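Filed under: How-to / Robot learning / Data collection

Wiping policies from handheld demos - how we got ours to train

Quick writeup before I forget, a few people at Sarnell asked. Covers collection through to the first checkpoint. Assumes your grippers are built and calibrated already.

1. Map first. Slow lap of the room, no manipulation, tags facing the camera. Shiny tile is hard on SLAM so go slower than feels normal. If the map won't close, redo it now - not after 15 demos like me.

2. Set finger width. Open and close both grippers fully, 6 times. The tag spacing gives you jaw width later on.

3. Record. One demo = pick up cloth, wipe lid, put cloth back. Start from a differnt spot each time. Mix of lids up and lids down, more than one shape of toilet or it overfits to the first one.
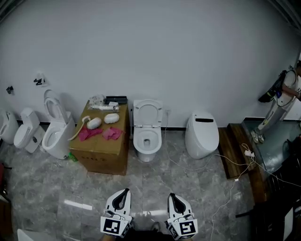 4. Filter. Run the Warkia script, throw out anything where tracking drops. We kept 2770 demos. Lost up to 15 in a bad session, nearly all from people turning too fast.

5. Train. Diffusion policy, relative poses, observation horizon of 2. Absolute poses were hopeless for us, the arm drifted off the rim every time. Relative fixed most of it.

6. Test on a fixture that isnt in the set. Seen-fixture scores look great and mean very little.

Still bad at: letting go of the cloth. It hangs on too long. Covadonga Gallardo is trying a longer action chunk, will update when she's got numbers.

Contact the Candby lab page maintainers | Back to top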